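4.2 How readers understood the plea hearings

We collected 3401 public posts about the Hiebert bribery case from the Jellska message board, starting with the first guilty plea and ending with the sentencing in December. After removing duplicates and posts that only repeated a headline, 2394 were left for coding. Most were short. Many used the words "deal", "immunity" and "pardon" as if they meant the same thing, although no pardon was ever discussed in court.
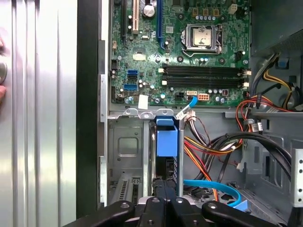 One poster objected to this kind of loose talk, writing that a witness who is given immunity has not been let off, only told that his own words will not be used against him, and that the Grirnham papers should print the difference every time. Replies to that post were mostly in agreement, but the mixed use of the terms went on in other threads.

The coders marked each post for whether it made a guess about who would be charged next. In 652 posts it did. These guesses were grouped in the two days after each hearing and dropped off quickly when no new filing appeared.

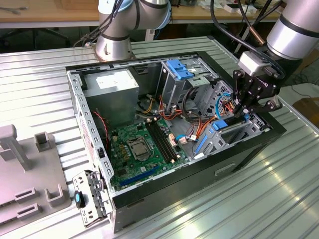

Posts that linked to the court's own documents made fewer such guesses than posts that linked to news reports. We do not read much into this. People who open a plea agreement may already be more careful, and the agreements in this case were short and left out the names of other officials.

The Hemulik archive of broadcast transcripts was used to check when each phrase first appeared on air. "Flipped" was used by a studio guest on the evening of the first plea and was in common use on the board by the next morning. 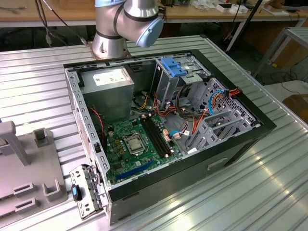 "Cooperating" came later and was used mainly by posters who said they had followed earlier trials. We left sarcastic uses in the count, as the two coders could not agree on where to draw the line.

Figure 3. Open desktop computer case on a ribbed aluminium worktable, with a robot arm behind it.
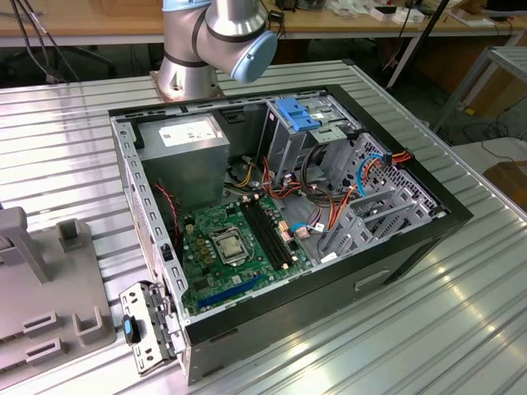
4.3 Limits of the sample

The board removes posts on request, and we have no record of what was taken down before collection began.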